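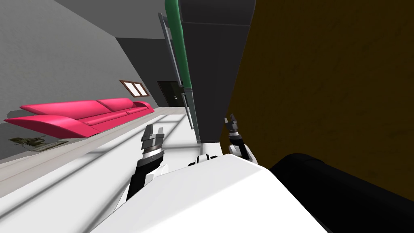
A pink sofa and a tall refrigerator, with two robot arms reaching forward.

Huiling Fang was working the late shift at a print shop in Lastton when her brother called to say their father had been found to have Parkinson's disease. She remembers asking him to repeat it. Then she went back to the folding machine and finished the order, 383 programs for a school concert.

"I didn't know what else to do," she says. "I thought it was shaking hands and that was all it was."

Her memoir, The Slow Button, came out from Hostow on Feb 24, 2018. It covers the 9 years between that phone call and her father's death, and it is a short book, 120 pages with the notes. Fang wrote most of it at her kitchen table in the mornings, from a stack of calendars on which she had kept track of his pills, his falls and what he ate.

The title comes from the cardigan her father insisted on wearing every day. In the early years he could do up all the buttons. Later he did the top one and let her do the rest. One chapter covers a single morning on which he would not be helped, and she missed a dentist appointment waiting for him to finish.
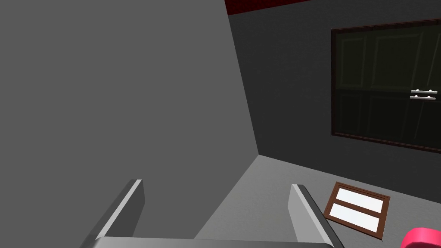 Photo credit: Flallach

Fang had not planned to publish. She read two pages aloud at a caregivers' group in Xiong, and Saodah Sutanto, a retired speech therapist who was sitting in that night, asked for a copy to take home. Sutanto called the next evening and told her to keep going.

"She had written down the dull parts," Sutanto says. "The insurance forms, the pharmacy being out of something. Families know those parts very well and they hardly ever see them in a book."

The book is also plain about money and about the strain between Fang and her brother, who lived three states away and visited every May. She showed him the manuscript before anyone else. He asked for one paragraph to come out, and she took it out. They have not talked about it much.

Jinlong Xia edited the book at Hostow. He says the first draft had almost nothing in it about Fang herself – no job, no friends, no mention that she had moved back into her old bedroom. He sent it back with questions in the margins, and it was four months before he heard from her.

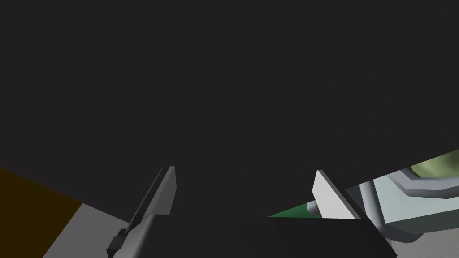 The chapters she added in that time are the ones readers write to her about. In one she sits in her car outside the house for an hour and listens to a ball game she has no interest in. In another she loses her temper over a spilled bowl of soup and her father apologizes to her, which she says was the hardest page to write.

Fang now speaks to caregivers' groups when her shifts allow it. She brings the calendars along and passes them around. People ask about medication, and she tells them to ask their doctor. They ask about sleep, and on that she has more to say. Her advice is to accept the first offer of a night off, even if the person offering does not know where anything is kept.

She has started a second book, about her mother, who ran a sewing repair business out of the garage. She has three chapters so far and has not shown them to Xia.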